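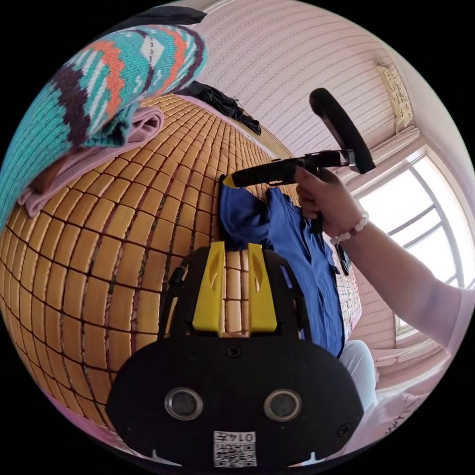
先讲数字是怎么到我们手里的，然后再讲睡觉。去年夏天我看到一句话，大意是“床面温度每降一点，入睡就快一截”，转的人很多，我妈也转给我了。我的第一反应是：谁量的，在哪儿量的，垫的是什么？席子就很能说明麻烦在哪里，一小块一小块拼过去，块和块之间还有绳，你把温度探头搁在块上还是搁在绳上，读数凭什么一样？躺上去以后压着的地方和没压着的地方，又凭什么一样？那句话一个字没交代。所以今天这四十分钟，我想跟大家一起把“凉快的床睡得好”这一类说法拆开看看，看完各位还信多少，随意。

（开场不要放慢。Dorothy 介绍我的时候如果说了“睡眠专家”，当场更正：我是做调查方法的，睡眠我只在晚上搞。）

先交个底。我自己夏天睡席子，从小睡到大，觉得舒服。舒服是我的感受，我不需要数据批准。我怀疑的是有人拿一张表格来告诉我，我舒服了百分之多少，然后顺手卖我一张垫子。

（翻页：Nendidard 的新闻稿，标题放大）

Nendidard 这家公司做睡眠记录的手机应用，去年和卖凉感床垫的 Trorolley 一起发了份报告，叫“夏夜睡眠调查”。新闻稿第一行写的是“覆盖 3,088 名用户”。请注意“覆盖”这个词。我干这行这么多年，看到“覆盖”就把手里的茶放下。覆盖可以是问了，可以是发了邮件，也可以是这些人手机里装了个应用，自己都不知道参加了调查。

我去翻了附录。附录在最后，字很小，能放出来我已经感谢他们。收到邀请的是 3,088 人，填了第一份问卷的是 2,792 人，到这里都还说得过去，比例高得让我有点羡慕。后来要求大家连着记 6 个晚上，把最后那份问卷也交回来，交的人是 506 个。

（停。让大家自己看这三个数。不要替他们做除法，会有人做的。）

五个人里连一个都没剩下。那剩下的是谁呢？我们想一下，大热天，连着好几晚，早上醒来第一件事是打开手机答题。能坚持下来的，要么特别自律，要么特别在意睡眠，要么家里没有两岁的孩子。还有一种，我很想知道有多少：已经花钱买了垫子，想证明这钱花得对的人。附录里没有拆，我写信去问，回信的是报告的执笔人 Tiago Godinho，人很客气，说“按购买情况的分组不在本次公布范围内”。好吧。

我不是说他们造假，我没有证据，我也不觉得有必要造。流失本身就够用了。睡得差的人先退出，留下的人平均分自然往上走，你什么都不用改，结论自己就长出来了。

（如果有人问“那用最初的人数加权行不行”：可以加，前提是退出的人除了你加权用的那几项之外，跟留下的没有差别。我不信这个前提，但也证明不了它错。老实答到这里就停。）

再说“入睡快了”。怎么知道一个人什么时候睡着的？他们的办法是手机放在枕头旁边，屏幕不动、声音不响，一段时间以后算睡着。我先生每天晚上躺着一动不动想工作上的事，按这个标准他是全家入睡最快的。我呢，睡着了还翻身，按这个标准我大概到凌晨三点都醒着。

所以测的是“不动”。不动和睡着有关系，关系有多大，要看人。更要命的是，要看床。席子硬一点，人翻身就带响；软垫子闷，翻了也听不见。你换了床面，等于同时换了尺子。前一晚用这把尺，后一晚用那把，然后报告说，哎呀，变短了。

（语气别太过。上次在 Justhorpe 讲这段，有位做硬件的听众觉得我在嘲笑他，散场以后跟我聊了很久，聊得挺好，他的设备比这个认真得多。）
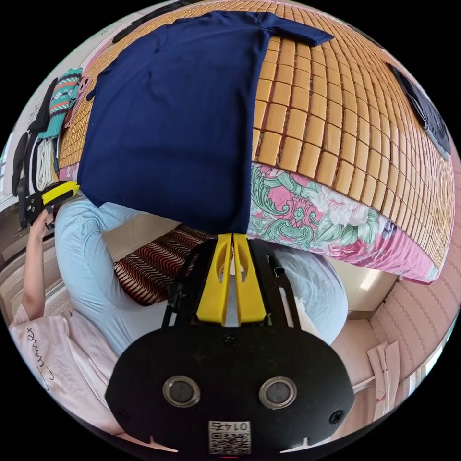 摄影：Ermelinda Frade

讲讲床上到底有些什么。报告里把睡眠面分成三种：传统席子、普通床单、凉感床垫，每人勾一个。我看到这道题就想，出题的人夏天怎么睡的？我家就是席子底下铺着别的，别的底下还有别的，天热了掀一层，后半夜凉了再拉回来一层。竹席铺在花布的褥面上，衣服摊在竹席上，这种床该勾哪一个？勾“传统席子”，那下面那层就从数据里消失了。可是吸汗的、透气的、捂着热的，很可能都跟下面那层有关。

三选一的题有个好处，画图好看，三根柱子。它的坏处是回答的人会替你把生活修剪整齐，修完了你还看不见修剪的痕迹。Ilídio Pacheco 审过我一份类似的问卷，在页边上写：“请让他们描述昨天晚上那张床，不要描述他们的床。”我当时嫌烦，开放题要人工编码，要花钱。后来我试过一次，一小批人，编码编到头疼，可是光是“席子上面再铺一条毛巾”就出来好几种写法，有铺在腰下面的，有铺在枕头上的，有人铺一半，因为旁边的人不要。

这些在三根柱子里都算“传统席子”。

（喝水。看时间，到这里应该刚过一半。如果超了，跳过下面穿衣服那段，直接到“对照”。）

穿衣服。报告完全没有问穿什么睡。一件棉的短袖，跟光着膀子，躺在同一张席子上，皮肤碰到的东西根本不是一回事。如果 Trorolley 的用户为了感受“凉感”，专门少穿了呢？说明书上好像就建议“直接接触”，我没买，是从网页上看的，不敢打包票。那么降下来的那一点温度，有多少归垫子，有多少归少穿的那件衣服？一件短袖的钱和一张垫子的钱差很多，我觉得消费者有权知道。

对照。没有对照。这一节本来可以就写这四个字。

展开说两句。他们比较的是“使用前”和“使用后”，使用前在最热的那几周，使用后排到了九月。九月啊各位。我把一盆绿萝放在卧室里，从盛夏放到九月，我家入睡也会变快，我也可以发新闻稿，说绿萝助眠。（这里一般会有笑声，不要等，没笑也往下走。）

有人会说，报告里控制了天气。我看了，控制的是“所在城市日最高气温”。晚上睡觉，控制白天的最高温。住顶楼的和住底楼的是一个数，开空调的和不开空调的也是一个数。空调倒是问了，问的是“家中是否有空调”，有。我家也有，一个夏天里有好多晚上没开，因为外机的声音比热更让人睡不着。

说到这里，该有人不耐烦了：那你说怎么办，什么都不能信？

Kirsty Urquhart 负责审今天的稿子，她在这里批了一句：“听众需要一点能带走的东西。”我对“能带走的东西”一向警惕，带走的东西往往就是那三根柱子。不过她说得也有道理，我就讲讲我自己看这类报告的顺序，你们觉得有用就用。

我先不看结论，先找人数，而且要找最后那个人数。新闻稿里写的几乎总是最大的那个。如果附录里只有一个人数，从头到尾没变过，我反而更担心，现实里的人没有这么听话。

然后我找那道题的原话。不要看他们怎么概括，要看题目怎么问的。“您对昨晚的睡眠满意吗”和“使用本产品后，您的睡眠改善了吗”，后一道题你让一百个有礼貌的人来答，会得到很漂亮的结果。Nendidard 那份里两种都有，正文引的是后一种。

再往后我会想想时间，前后两次中间还发生了什么。换季、放假、搬家、孩子开学、邻居装修完了。装修完了这一条我是有切身体会的。

最后才看是谁出的钱。我知道很多人第一步就看这个，看到是卖垫子的出钱就关掉页面，我不太赞成。出钱的人有动机，这不用说，可是动机代替不了找毛病。一份没有赞助的研究照样可以把题出坏，我自己就出过，没有人给我钱，坏得很纯粹。

（翻页：Sequeira 的那张图）

拿 Sequeira 的做个比较。也是企业，做酒店床品的，样本比刚才那份小得多，文风枯燥，我估计没几个人转。可是它把每一晚退出的人数都列出来了，还专门写了一段“我们不知道的事”，里面说，客人在酒店里睡和在家里睡不一样，这个结果不要拿回家用。我读到这一段差点站起来。结论呢，是两种床品之间没看出什么差别。这种结论上不了标题。

我还是有不满意的地方。它的满意度是退房的时候在前台问的，前面站着服务员，后面站着等退房的人，谁会说自己没睡好？多数人说“挺好”，拿发票，走了。所以“没看出差别”也可能是尺子太钝。我不能因为喜欢人家的态度就放过人家的方法。

（这一段上次被说“太苛刻”。保留。）

关于凉席本身，肯定有人要问我。问答环节几乎每次第一个问题就是：那到底凉席好不好？我的回答先写在这里，免得临场啰嗦：我不知道。我没有见过让我放心的数据，说它好的没有，说它不好的也没有。网上说竹席“伤关节”的那些文章，我追过几篇的出处，追到第三层都变成同一段没有署名的话。说它“天然养生”的，连第二层都没有。你躺上去觉得凉快，那就凉快，硌得慌就加一层布。这不需要我站在台上告诉你。

如果有人问具体产品能不能买，不答。Trorolley 的东西我没用过，我批的是报告，没批垫子，垫子也许很好。

（备用，时间有富余才讲）我妈后来又转了一条给我，说睡前用热水擦席子，躺上去更凉。我问她哪儿看的，她说不用看，她擦了几十年。我问她有没有哪天没擦、记得那天凉不凉。她想了一会儿，说没擦那天她去我姨家了。

样本量是她一个人，流失那晚还有去向可查。比前面那份交代得清楚。

（结尾：附录的链接放在最后一页，多停一会儿让大家拍照。提醒一下，提问请用麦克风，后排听不见。周四那场把 Sequeira 的图换成大字版，这次的坐标轴太小了。）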